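吉赛德医疗集团（Jisside）

吉赛德医疗集团，简称吉赛德，是一家非营利性综合医疗机构，由一所教学医院、三家社区医院和分布在郊区及乡镇的21个门诊部组成。集团总部设在韦拉奇（Verach），主院区与集团行政办公室同在一处。集团以按人头付费的初级保健、慢性病管理和跨院转诊体系为主要业务，同时承担住院医师培训。

历史

集团的前身是韦拉奇综合医院。该院最初为一所地方医院，设内科、外科、妇产科和传染病房，后来陆续增设放射科、麻醉科和独立的急诊部。由于周边乡镇人口分散，医院很早就派医生定期到各地坐诊，这些坐诊点后来成为门诊部的雏形。

2000年，韦拉奇综合医院与达勒医院（Daler）签署合并协议，成立吉赛德医疗集团。达勒医院当时规模较小，以骨科和康复见长，合并后保留原名，作为集团的第二院区继续运营。合并协议规定，两院的医务人员分别保留原有职称和执业范围，采购、病案和财务三个部门统一管理。病案系统的合并比原定计划长，其间两院各自使用不同的病人编号，转院病人须同时携带两份病历摘要。

此后集团又接收了两家社区医院，其中一家设有长期护理病区。接收时，原机构的员工合同由集团承接，原有的董事席位取消，改为在集团董事会中设立地区代表。

组织与管理

集团最高决策机构为董事会，下设首席执行官办公室、医务部、护理部、财务部和质量与安全部。首席执行官由董事会聘任，任期五年，可以连任。医务部主任与护理部主任在行政级别上相同，重大临床制度须由两人共同签署后方可施行。

董事会每年召开四次例会，年度会议在11月举行，审议下一年度预算和各院区的床位分配。社区代表在年度会议上有表决权，在其他例会上可列席发言。会议纪要在集团各院区的公告处张贴，涉及人事和诉讼的部分除外。

各院区设院区主任一名，负责日常运营，但不单独编制预算。这一安排在第二院区曾引起争议，骨科医生认为手术器械的更新周期因此变长。集团后来为各院区设立了小额设备经费，由院区主任直接审批。

院区与设施

主院区设床位334张，包括成人重症监护、新生儿监护、心脏内科、肿瘤科和普通外科病房，另有7间手术室。急诊部与影像科位于同一楼层，由一条内部走廊相连。住院药房全天开放，门诊药房在门诊结束后停止取药。

第二院区以骨科、康复和老年医学为主，不设急诊，夜间由值班医生处理院内病人的突发情况。需要急诊手术的病人由救护车转往主院区。康复楼内有步行训练室、作业治疗室和一个浅水治疗池。

门诊部多数只设全科和护理岗位，部分设有儿科和妇科的固定出诊日。血液样本每日集中送往主院区检验，结果通过电子病历返回。 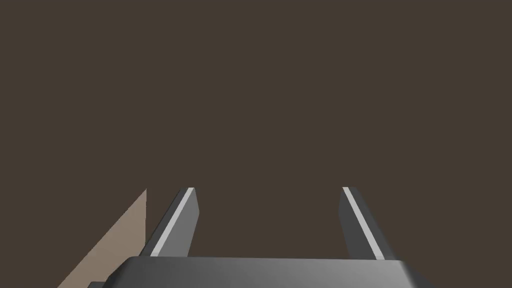
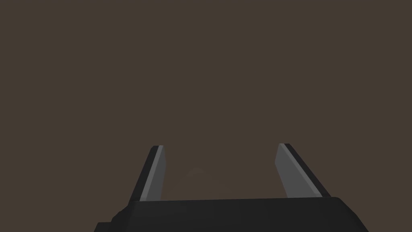 集团的技能培训中心隶属于医务部，设在主院区教学楼内，面向住院医师、护士和门诊部人员开放。课程分为基础操作、急救、团队协作和新设备培训四类，其中新设备培训近年增设了入门单元，内容包括器械的基本构造与安全距离。两幅计算机渲染画面中都有机器人的夹爪，背景均为单一的深褐色，入门单元讲到末端执行部件时也从夹爪讲起，随后才介绍操作权限和停机程序。学员完成入门单元后须通过笔试，再由带教人员安排实际操作。

教学与研究

集团设有内科、外科、家庭医学和麻醉科四个住院医师培训项目。家庭医学项目的学员在培训第二年须到乡镇门诊部工作，住宿由集团提供。外科学员在两个院区之间轮转，骨科部分在第二院区完成。

护理教育由护理部单独管理。新入职护士有为期半年的带教期，带教期内不单独值夜班。重症监护和手术室护士另有专科考核，未通过者可在三个月后重新申请。

集团的研究工作以卫生服务研究为主，较常见的课题包括再入院原因、慢性病随访方式和乡镇病人的就诊交通。集团不设独立的基础医学实验室，需要实验室条件的课题与外部机构合作进行。涉及病人的研究须经伦理审查后方可开始，病历资料在提供给研究人员之前须去除姓名和住址。

支付模式与人群健康

合并初期，集团收入主要来自按项目付费，即每次诊疗、检查和手术分别计费。集团管理层后来与区域内的保险方协商，逐步将初级保健部分改为按人头付费。在这一模式下，集团按登记人数取得固定款项，并对登记病人的常规诊疗、筛查和慢性病随访负责。

模式转换首先在糖尿病和高血压病人中进行。各门诊部设立随访护士，负责提醒复诊、核对用药，并在病人出院后进行电话联系。病情不稳定的病人转由专科医生与全科医生共同管理，双方使用同一份诊疗计划。

住院服务仍以按项目付费为主，部分骨科手术采用打包付费，费用涵盖术前检查、手术、住院和出院后的康复。第二院区的关节置换是最早采用打包付费的项目。对于合并多种疾病的老年病人，打包价格如何确定一直存在分歧，集团的做法是将这部分病人单列，按实际费用结算。

钟氏基金

钟氏基金（Chung）是附属于集团的慈善基金，资金来自捐赠和集团每年划拨的款项，账目与集团运营账目分开。基金主要用于三个方面：减免低收入病人的自付费用，资助乡镇病人的往返交通，以及为护理专业学生提供奖学金。

病人可在住院期间或出院后向社会工作部提出减免申请，提交收入证明和费用清单。奖学金申请每年6月2日截止，申请人须附学校成绩单和一封推荐信，获得者毕业后应在集团下属机构工作两年。中途离职者按剩余月数退还部分款项，因病离职的除外。

争议

集团曾计划关闭两个就诊人数较少的门诊部，将业务并入邻近院区。当地居民反对这一计划，理由是冬季道路通行困难，老年病人难以前往。集团最终保留了两处门诊，但缩短了开放时间，周末改为电话问诊。

按人头付费的推行也受到部分医生批评。批评者认为登记人数增长过快，单次就诊时间被压缩。集团随后为全科医生设定了登记人数上限，超出部分转由执业护士承担。上限的具体数值由各门诊部根据病人年龄构成分别确定，每年调整一次。

参见

按人头付费
教学医院
社区卫生服务
住院医师培训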